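Leftover foreign coins and notes: tips for the kitchen drawer

In our house the travel money was living in one drawer together with the batteries and the elastic bands. If you have the same drawer, these tips can help you.

Sort by currency first, then by coin and note. Old cups or jam jars are good for this. Write the currency on masking tape, so the label comes off later.

Check the notes before the coins. Some countries withdraw old designs, and a bank will often refuse them after the last day.

Do not polish the coins with vinegar. Warm water with a drop of dish soap is enough, then dry them on a tea towel.
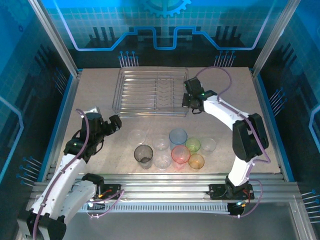 Keep euros and pounds for the next trip, but write down the rate of the day when you put them away. I look again every four months. Most exchange counters do not take coins, so spend these first at the airport.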